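Print this page | E-mail this article
878 shares | 11 comments

3. What people do with a kitchen table

I should say at the start that I never meant to write about tables. Giorgia Bellini and I went to Caldeira to ask families how they split up the cooking, and we came home with 54 long interviews in which people kept wandering off to talk about the thing they were sitting at. I'd ask who peeled the potatoes and get ten minutes on a burn mark. After a while I gave in and started asking about the burn mark first.

So this section is about that. I've kept it loose, partly as the interviews were loose (we had a list of questions and mostly ignored it), and partly since I think the wandering off is where the good stuff is. Anyone who wants the coding scheme will find it in Section 2, along with Giorgia's rather stern notes on how we used it.

3.1 Places and who has them

Nearly every household had fixed seats, and nearly every household told us they didn't. "Oh, we sit anywhere," one mother said, and then told her son to get out of his dad's chair! The seat closest to the cooker belonged to whoever did most of the cooking, which won't surprise you, but it stayed theirs even on days when someone else cooked. In Candel Street, where the kitchens are narrow and the table is pushed up against the wall, the person on the inside had to be let out like a passenger on a coach, and that was usually the youngest.

Rafsan Sultana found much the same thing in her Halov study, although her families ate in two sittings and ours mostly didn't. She reads the fixed seat as a sign of rank. I'm less sure. A good few of our people talked about their place the way you'd talk about your side of the bed, and I can't see much rank in that.

3.2 Marks, knots and what sits on top

Wood came up far more than I'd bargained for. People with a wooden table knew its surface well and would trace a knot or a line of grain with a finger while they talked. Several had names for the knots. Then there's the stuff that lives on the table between meals, which we called standing items: trays, little pots, the post, a phone charger. A tray with a small container in one corner of it (Figure 1) is the sort of arrangement we mean by the term.

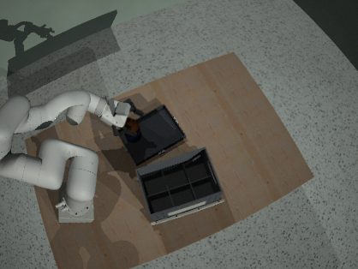 Figure 1. Tray and small container on a wooden tabletop, computer-rendered.

Why do families leave things out on the table when they have cupboards to put them in? Most told us that a thing left out is a thing that gets used, and that putting it away felt like deciding they'd finished with it.

I liked that answer a lot, and it fits the diaries. In January, when we asked everyone to clear the table fully each night for a fortnight, the standing items crept back within days. Salt came first, then the post. One man in the Reltuvton flats moved his onto a chair and pulled the chair up to the table, and told me with a straight face that this was within the rules. Giorgia let him have it.

There's a weak spot here and I may as well own up to it. Our families all volunteered, and people who volunteer to talk about their kitchens probably like their kitchens. The two households who dropped out both did so during the clearing fortnight, so we can't say how their tables ended up. I'd also like to know what happens in homes with no table at all, where people eat on the sofa or standing at the worktop, and our data has next to nothing on them. Section 4 picks up the question of trays on laps, which Giorgia wrote and which is a good deal tidier than this one.

Posted May 18, 2019
Print this page | E-mail this article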